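Packing cell trial at Plerkidton, staffing question
Forum: Line Automation > Pick and Place

kessel_bay
Posted in January

We are three weeks into a trial of tray loading with an arm at the Plerkidton site. Before anything goes on the line, the pick program gets taught at a bench with plastic eggs.
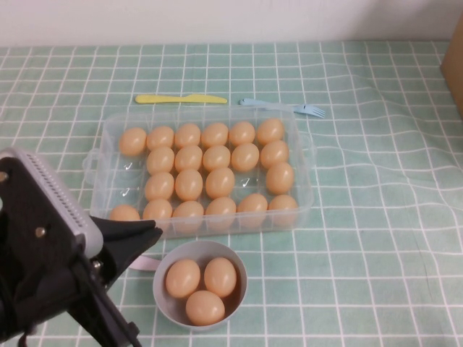 The integrator is Irkar, gripper control is the Widmer package, two-finger. Target for the line is 542 trays per shift, which matches what the hand packers do now with 3 people on the station. Management's plan is to keep 2 of them and move the third to inspection. My question is for people who have done this already. What did the remaining operators end up doing all day, and did you change their job grade?

tolerance_stack
Ours went from packing to clearing faults. Same grade for the first year, then a half step up after the union asked for it in writing. Put it in the plan now. Once the cell is signed off there is no budget line left to argue over.

On the bench work: hard plastic eggs are fine for teaching positions and useless for force. You will redo the grip settings from zero on real shell.

kessel_bay
Understood on force. The bench is for approach angles and slot order only. Force gets set on the line with reject eggs.

mh_palletizer
I disagree that it's useless. We kept about the same closing width from plastic to real and only changed the speed. Depends on the finger pads.

tolerance_stack
Depends on the size spread too. Yours were graded before the cell. If kessel's come in mixed, one closing width will crack the large ones and drop the small ones.

kessel_bay
Graded upstream, two sizes, never mixed in one tray.

nightshift_ops
I pack for a living, so the other side of this. We had a Kavar cell put in next to us. The work that was left was worse than the work that went. You stand there, it stops, you reset it, you wipe down, you wait. My wrists are better, I will give it that. But the rate board stayed up and the stops counted against us.

mh_palletizer
That is a reporting setup problem. Fault time should be booked to the cell.

nightshift_ops
Sure, and it was booked to whoever was logged in. It took until the next contract to get that fixed. Call it reporting if you want, it was still my number on the board.

kessel_bay
This is useful. Right now the login at our cell is per operator. I'll ask for a separate stop code before go-live. How long were your typical stops?

nightshift_ops
Short ones, 35 seconds with the walk. Long ones meant waiting for maintenance, because we weren't allowed inside the guard.

tolerance_stack
Train them to go inside the guard with proper lockout and pay them for it. That is the grade change right there. Otherwise you have two people watching a fence.

mh_palletizer
Agree on that one. Also let them edit the slot order. Ours could skip a bad slot from the panel and it removed most of the calls to engineering.

kessel_bay
Irkar has the slot table locked behind the integrator password. I'll raise it.

tolerance_stack
Get it in the acceptance document or it stays locked.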